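Filed under: Home Life, Cleaning, Opinions Nobody Asked For

Paper towels had a good run in my house

I'm going to make a case for the plain old microfiber cloth, and I know how that sounds. My sister already told me this is what happens when you turn fifty. Fine! But I've been thinking about it since February, when I was cleaning out the hall closet and found the big warehouse pack of paper towels I'd bought to back up the other big warehouse pack of paper towels. I stood there with my arms full and thought, Edith, you are storing garbage. You paid for it, you carried it up the stairs, and you're giving it a closet.

So I quit. I didn't do it nobly, either (there's still a roll under the sink for when the cat is sick, and I'm keeping it). But for tables, counters, the stove, the bathroom mirror and whatever it is that collects on top of the fridge, I went over to cloths. I bought 6 to start with, at the hardware store on Garnholm Street, and they cost me less than that warehouse pack did.

The argument I always hear is laundry. Now you've got a pile of rags to wash! Well, yes, and I was washing towels anyway. They go in with the towels. The one real rule is no fabric softener, and I broke it the first month and ended up with a cloth that just pushed water around the counter like a little boat.

The other argument is that they're gross, and I'll give people half of that. A cloth that lives in a wet ball behind the faucet is gross. My mother kept one there my entire childhood and I can still smell it. But that's a complaint about the wet ball. Hang the thing up, or throw it in the hamper at the end of the day and grab a clean one, and you have no problem at all.

Where I get a little preachy is folding. Most people wipe a table with a wad. I did it for decades! You bunch it up in your fist and scrub at the one spot you can see, and you end up using maybe a quarter of the cloth. Fold it in half and in half again and you've got a nice flat pad with several clean sides to turn to. It takes seconds, and the crumbs go where you push them.
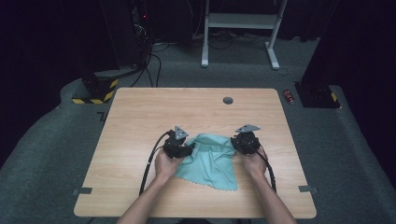 A teal microfiber cloth, all bunched up and overdue for a fold.

I love that color, by the way. I'd take teal over the sad yellow ones any day, and I like a wavy edge too, silly as it is on something meant for spilled coffee. If I'm going to look at a rag every day of my life it might as well be a cheerful one. My neighbor thinks this is ridiculous and buys hers in gray so they won't show stains. I want to see the stains! That's how I know it's time for the hamper.

Would I take back the closet full of paper? No. I keep the board games in there now, and the vacuum finally fits standing up.

Comments (3)

wellon_mom: The fabric softener thing!! I ruined a whole set that way and blamed the store.

Pete in the valley: Still team paper towel for bacon. You will never convince me.

Edith Quintero: Pete, bacon is allowed. Bacon and the cat.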